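18 Jun 2023
By the Plullcombe bench rota

Worktable check, Room 319, Plullcombe

I do this one every couple of weeks and I always end up writing more than the form wants, so get a coffee. Same order as the sheet, with my comments after each line.

1. Table stands level, no rocking – OK
I leaned on all four corners and nothing moved. The back left foot was the one giving us grief in February, and the new pad is holding up fine. If you feel it tip even a little, put a note on the sheet and don't go stuffing folded cardboard under it (I found some again!).

2. Top surface, cracks and chips – OK
Ran my hand over the whole thing with a thin glove on. No splinters, no lifted bits, nothing that would snag a sleeve.

3. Top surface, clean – NEEDS ATTENTION
It's the marks again. There are pale patches and darker smudges on the brown, mostly through the middle and down toward the lower right. I don't love it. Please go over it with the Gerkano wipes before the next session and let it dry properly before you set anything down.
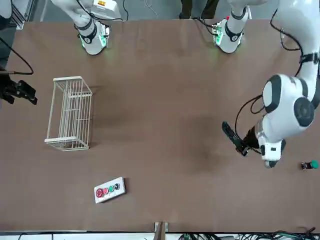 Can I use the strong degreaser on the brown top?
Only on the marks that are still there after two rounds with the wipes, and only on a cloth, never sprayed straight on. Rinse with plain water after.

4. Edge rail – OK
The white rail along the edge is on tight. I pushed at it every foot or so and got no wiggle. Wipe it too while you're there, it shows everything.

5. Wire basket – OK, with a comment
No bent ends poking out, which was my big worry after the last one scratched two people. Swap it for the spare in cabinet 819 if you ever find a loose wire. Don't bend it back with pliers – it just snaps later.

6. Cables – OK
No nicks in the black covering and nothing pinched. I followed each one by eye and then by hand with the power off. Please keep doing both, your fingers find things your eyes miss.

7. Floor around the table – OK
Swept and dry, but mind the few thin white cables lying beyond the top edge. The Marneck mat has one corner starting to curl, so I've taped it down and asked for a replacement.

8. Weight limit sticker – MISSING
It peeled off, I think during the last big scrub. The limit is still 600 pounds spread evenly, whatever the old Niven handout says (that one has 1000 and it's for a different table). New sticker is ordered.

Two things to chase, then: the marks in item 3 and the sticker in item 8. Initial the sheet when you've done the wiping, and leave it on the hook by the door.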